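Workshop Notes > Tables and Benches > Wooden Tops and Loose Cables: FAQ

Wooden Tops and Loose Cables: Your Questions

By Nkechi Ojo. Updated 6 August 2021

I love a wooden work table. I love the stripes, the knots, the way the colour shifts from honey to nearly red along one board. I am also the sort of person who will happily spend an evening sorting out cables, so this page has grown rather long! If your question is missing, leave it in the comments.
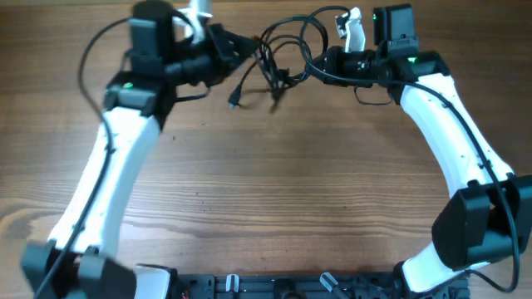
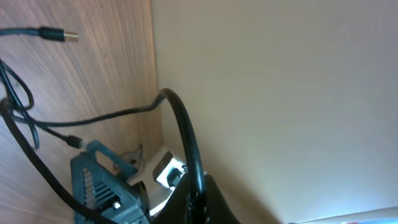
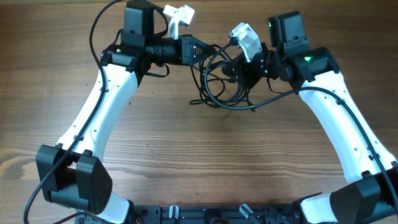
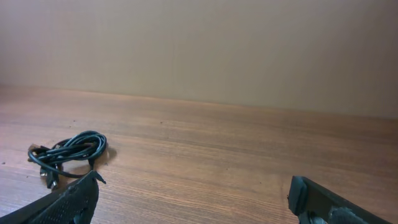 Wood grain in all four; the loose USB plug is in the second picture and the coiled black cable in the fourth.

Which way should the grain run?

Side to side as you sit at it, if you get the choice. It makes a table look wider and your eye can travel along the bands. There's no rule, though, and I have seen lovely narrow benches with the grain running front to back.

My table has very dark streaks next to pale ones. Is something wrong with it?

Almost certainly not. Plenty of wood comes that way, and it's the part I like best. If a dark patch has a hard round edge, that's more likely a mug or a plant pot, and you can try the usual gentle things (a soft cloth, a little mild soap, patience) before you think about sanding.

How do I tell solid wood from a wood-effect top?

Look at the end of the board. On solid wood the lines carry on over the edge and turn into end grain. A printed top stops at the edge, or has a strip stuck on. From above it can be surprisingly hard to say, and for everyday wiping you treat them much the same – damp cloth, then a dry one.

What do you use for crumbs and dust?

A wide, soft paintbrush. It's brilliant. Brush towards you along the grain, into your hand or a dustpan. Little dark specks show up most on a pale band, so bring your head down level with the table and look across it towards the window.

Why does my cable go into a knot every single time?

Most of us wrap it round a hand, which puts a twist into every turn. Try this:

Lay the cable out straight and let it relax.
Make one loop of 20 cm or so across.
Make the next loop the other way, so the cable passes underneath itself.
Carry on, swapping each time, and fasten with a soft tie.

The first few will be ugly. Keep going! By the end of the week your hands will do it without you.

Should both ends be left sticking out of the coil?

I leave both out, by a hand's width, with the plugs facing the same way. Then you can see what kind of plug you've got without undoing anything. Black cables are the worst for this, as they all look alike in a heap. A scrap of coloured tape next to each plug saves so much rummaging.

Is it bad for a plug to lie on bare wood?

It won't hurt the plug. The metal end can mark a soft top if it gets dragged about, so lift it when you move it. I keep a small saucer at the back for loose ends and I'm very fond of it.

What about the corner where the table meets the wall?

Ah, the cable swamp. Everything slides there sooner or later. Pull the table out once a season, take the lot out, and put back only what is used. I did mine in May and found 4 leads that fitted nothing I own.

Do I need to buy a tidy box?

No. I've tried the Jivico clips and the Lutura fabric sleeve and both are nice to have – the sleeve especially, if you have several thick cables going to the same place. Strips cut from an old towel do very well too.

How long should a spare lead be?

For a table against a wall, 2 m is plenty. Anything longer ends up as a coil on the floor.

Can I oil the top with the cables still on it?

Please don't! Clear it completely, oil it, and leave it as long as the tin says. Oily cables pick up every bit of fluff in the house.

Comments

Tableleg: The alternating loop thing has changed my life. Did the hoover flex as well.

Edet Makers: We use bulldog clips on the back edge of the bench, one for each lead. Cheap and they don't slip.

pip_in_the_shed: How soft is the brush? Mine leaves bristles.

Nkechi: @pip_in_the_shed A decent emulsion brush, washed a couple of times before you use it. The bristles should stop after that.

Contact: Irno Workshop Notes, PO Box 3495 | © 2021 Irno | Back to top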